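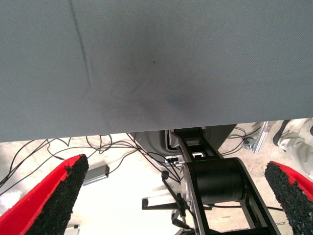 I used to fold every plain piece of cloth the second it came off the line, and then wonder why the creases never left! Now I check it hanging up first. Hold it so the hem runs across in front of you and let your eye travel up from there. On a gray fabric like this one you want to catch two things: a thin dark crease coming down from the top on the left, and any soft darker smudge near the middle. Creases get steam, smudges get dabbed.

For the smudge I use a damp white cloth and a drop of dish soap, working from the outside in — no scrubbing, it fuzzes the weave. Leave it 30 minutes. Then steam the crease from the back, 2 slow passes, pulling the hem gently with your free hand. Let it hang overnight before you fold it.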